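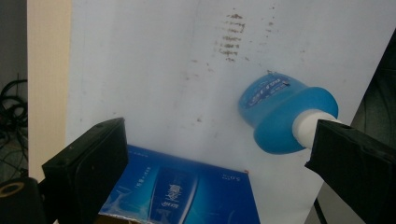
Progress report to the Ekström Fund
Guto Project: support for people on electronically monitored curfew
Submitted by Beverley Tunstall, Project Manager
08/09/2019

Purpose of the report

The report covers the second period of the grant, which began in May. It sets out the work done with people released from custody or bailed by the courts on a tagged curfew, the position against the agreed measures, and the matters on which the Fund's view is requested. Spending is reported separately on the Fund's own form.

Position against agreed measures

The project received 429 referrals in the period. The majority came from probation staff and defence solicitors, with a smaller number from prison resettlement teams. Of those referred, 200 people were taken on for full support, meaning a named caseworker, a home visit before or shortly after the tag was fitted, and weekly contact for as long as the curfew lasted. Most of the others received advice by telephone only. Where the project could not help, usually because the address lay outside the area covered, the referrer was told in writing.

Caseworkers carried out 1260 appointments. The grant agreement counts only appointments held face to face, and telephone contact has accordingly been left out of the figure.

The measure that has fallen short is the early home visit. The agreement asks for a visit within three working days of release. In 105 cases the visit took place later than that. The main cause was late notice of the release address, and in a number of cases the address was changed on the morning of release. A second cause was a caseworker vacancy which remained open for longer than planned. The post has now been filled by Sidra Bhutto, who joins us from a bail hostel and has taken over the eastern caseload.

Curfew hours and daily life

Much of the work concerns the hours themselves. A curfew set in court without full information can prevent a person from keeping a job, taking a child to school or attending a drug treatment appointment. Caseworkers do not ask for curfews to be relaxed as a matter of course. They gather evidence (a shift rota, a letter from a surgery, confirmation from a school) and pass it to the supervising officer or solicitor, who decides whether to apply for a change.

Applications are being made earlier than in the first period. Parveen Khokhar, who leads the casework team, has introduced a checklist for the first meeting, and questions on work and caring duties are now asked before the curfew begins wherever the person is still in custody. Some courts continue to list variation hearings several weeks ahead. One man lost a place on a roofing course while waiting, and was later offered a place on the next intake.

The project has also been asked, more often than we expected, to speak to other members of the household. Parents and partners agree to have the monitoring unit in their home with little idea of what it involves. They worry about power cuts, about moving furniture, and about telephone calls at night. A leaflet for households was drafted in the summer and is being tested with a small group of families before printing.

Risk and public protection

The Fund asked for a fuller account of how the project handles risk. All caseworkers operate under a written agreement with the probation service. If a caseworker learns of a breach, a new address, contact with a person named in a restriction, or anything suggesting that someone may be harmed, it is reported to the supervising officer on the same day. People are told this at their first meeting and sign to say they have understood it.

The project does not accept referrals for people held under terrorism legislation or managed at the highest level of the multi-agency arrangements. There is at times pressure to take such cases where no other service is available. The trustees reviewed the rule in the period and decided to keep it. Our staff are not trained for that work, and curfew support is a small part of what those cases need.

Two serious incidents were recorded. In one, a person on the project's caseload was arrested for an offence alleged to have taken place during permitted hours. In the other, a caseworker was threatened at a home visit. Both were reported to the Fund at the time. Following the second, all first visits are made in pairs, which has added to the demand on staff time and will show in the travel costs.
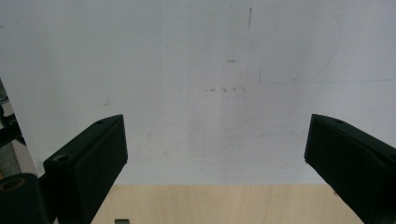
Working with the monitoring contractor

Relations with Arnex, which fits and monitors the tags in our area, have improved. At the start of the grant, caseworkers had to use the public helpline and could wait a long time for an answer on a faulty strap or a unit that had lost its signal. There is now a direct contact during office hours. Evening and weekend faults still go through the helpline, and this is when most alerts are raised.

Disputed alerts remain a difficulty. A person may be recorded as absent when they say they were at home, and the supervising officer has to decide on limited information. Florian Nägeli, our data and systems officer, has agreed a short form with Arnex so that caseworkers can send in what they know before a decision on breach is taken. It is too soon to say what effect the form has had.

Case records

The move to the Kesano case management system was completed in the period, later than the date given in the last report. Older records had to be checked by hand before transfer, and some duplicate entries were found and removed. For this reason the referral figures in the present report should not be compared directly with those in the first. Corrected figures for the first period will be sent to the Fund separately.

Staffing and oversight

Ehsan Qureshi has been appointed as chair of the project's advisory group. The group now includes two people who have themselves been subject to a tagged curfew, both of whom commented on a draft of the present report.

Matters for the Fund's decision

1. Whether the target for early home visits may be measured from the date on which the release address is confirmed to the project.

2. Whether the underspend on the vacant post may be used towards the cost of paired visits.

3. Whether the household leaflet, once tested, may carry the Fund's name.

A reply on the second matter would be welcome before the staffing rota for the next period is set.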